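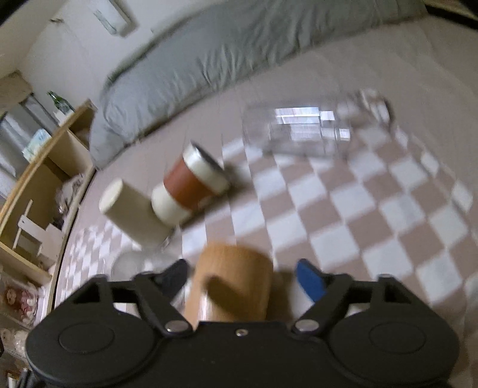
Bedroom floor, the checkered mat, May.

Stemo, Part 2
by Leonie Partington

The jar had to go last. Sepp had said so twice on the phone, once at breakfast and once while he was parking, and then the line went. Jar last. Fine.

She got down on the mat with her knees on a pink square and started gathering. Cups, the wooden block, the orange-banded tin or whatever it was, she'd never decided if it was a tin. It had come with the apartment. So had the bed and the air conditioner and the smell of someone else's soap in the closet.

Bus to Fusirville at four. It was 2:40.

"You're not even packed," said Dov from the hall. Except Dov wasn't in the hall, Dov was in Lutulow with the good suitcase, she just heard him anyway. She did that lately. Heard people where they would of stood.

The block. Her father turned it on the lathe the winter his hands still worked. It wasn't for anything. He'd made it as a test and then made a lamp and the lamp was ugly and she kept the test. Stood it on windowsills for sixteen years. Three cities of windowsills. It never rolled off, which she took as a kind of loyalty, and then last night she'd swept the whole shelf onto the floor with one arm looking for the key and it all went everywhere.

No key.

The key was small. Brass, Sepp said. Stemo hid it among the ordinary things, that was Stemo's whole idea of hiding, put it where you put your eyes every day. The old man had lived in this room before her and she had never met him. Seventy years old and he'd walked out in slippers with a radio under his arm and paid the rent through summer. Then letters started coming. Then Sepp started coming.

She shook the cream cup. Nothing. Ran a finger round the inside. Dust, and a curl of something that was probably tea.

2:47.

Under the bed, then. She lay flat and pulled the duvet up out of the way and it slid right back down over her head, gray, heavy, warm from the window. One sock. A receipt from a hardware store for forty feet of cord. Who needs forty feet of cord in a bedroom. She put the receipt in her pocket because it felt like somebody ought to.

Phone again. She let it go. It stopped, started.

"Did you find it."

"I'm looking."

"Leonie. The jar."

"You said last."

"I said open it last. I didn't say don't look at it." He was outside somewhere, there was a truck backing up behind him. "Is it heavy?"

She reached for it. It was lying where it had rolled, the window in it, bright rectangles bent along the glass. She could see right through to the mat on the other side. Squares, a bit swollen. There was nothing in it. There had never been anything in it, she'd washed it herself the first week, meaning to keep rice.

"It's empty," she said.

Sepp didn't say anything.

"It's clear glass, Sepp. I'd of seen a key."

"What about the cap?"

She turned it over. The cap. She had never once looked in the cap, who would, you unscrew it and put it down and screw it back on. She pressed her thumb against it. It gave, very slightly, like a tooth.

The truck on his end had stopped backing up. The truck outside her window had too. She hadn't noticed there was one till it quit.

"Where are you?" she said.

"Parking."

"You were parking an hour ago."

She hung up. She didn't unscrew it, there wasn't time, she wrapped the jar in the sock and the sock in a sweater. Block in her coat. The cups she left, and the maybe-tin. Then she went back for the maybe-tin.

Footsteps on the stairs, somebody taking them one at a time.

Slippers, by the sound of it.

Part 3 next week if my shifts allow. Thank you for the comments on the last one, I read them all on the bus. LP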